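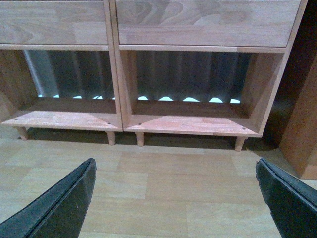 The Patience of Opening a Drawer

Anyone who has taught a teenager to parallel park will recognize the mood in the upstairs room at Jurkov on a May afternoon. There is the same held breath, the same foot pressing down on a brake pedal that isn't there. The student, in this case, is a robot arm, and the lesson for the day is furniture.

Jurkov is a small workshop in Lullthorpe, in a brick building that used to sell piano parts, and its business is teaching household chores to machines. Programming plays a part, of course, but most of the day goes to something that looks a lot more like an apprenticeship. A person takes hold of a pair of handles, the arm across the room copies whatever the handles do, and the whole business is recorded so the robot can learn from it later. Do the chore well and you have what the trainers call a good one. Do it badly and you sigh, put everything back where it was, and start over.

I had pictured laundry, I suppose, or maybe dishes. The trainers do get to those. But they spend a surprising share of their time on low wooden cabinets, the sort your aunt keeps beside the sofa, with a drawer across the top and an open shelf underneath. The drawer fronts are flat, with no handle to grab, and if you have ever tried to open one with your arms full of mail you know the little hunt your fingertips go through before they find an edge. Now try it with two stiff fingers that can't feel a thing!

They let me have a turn, which was generous of them. The handles are lighter than I expected, and for the first minute I was delighted with myself. I lifted the arm, I lowered it, I waved at the window. Then I was asked to put a rolled towel on the open shelf without bumping the panel where one cabinet meets its neighbor, and I bumped it. I bumped it again. On the wrist camera's little screen the opening seemed as wide as a garage, and in life it was a good deal less forgiving. It took me five tries to get the towel in, and only two of those were worth even looking at again. (The towel, I should say, came out of it better than I did.)

What the old hands have, and I plainly didn't, is a kind of unhurried tidiness. They come at the shelf low and straight. They pause before they let go. One of them told me she had to unlearn her own cleverness in her first weeks, all the little flicks and shortcuts a person uses at home without a thought, because the robot will pick up your flourishes right along with your good sense. She now puts her own groceries away more slowly, and her husband has remarked on it.

The software that turns these sessions into something a robot can use is called Cieślak, after the street where its first version was written, and it is fussy about variety. A towel that always goes on the same shelf from the same angle teaches very little. So the trainers shift the arm a hand's width over, open the curtains or draw them, try the left cabinet and then the right. Shadows matter more than I would have guessed. A bright stripe of afternoon sun across a shelf can look, to a camera, an awful lot like an edge, and the crew likes to work through those hours on purpose.

Sessions run four hours, with a break in the middle for coffee and for shaking out the wrists. The recordings go to Brikano, the company that plans to put the arms into assisted-living apartments, where a dropped remote control or a blanket on a low shelf can be a real nuisance for somebody with bad knees. My own mother would be first in line, provided the thing kept its opinions about her housekeeping to itself.

Before I left I asked to watch one last try at the towel, done properly. The trainer rolled her shoulders, took the handles, and sent the arm across the floor toward the cabinets at about the pace of a cat that hasn't decided whether it likes you. In went the towel. She held still for a moment, opened the grip, backed straight out, and reached for the next one.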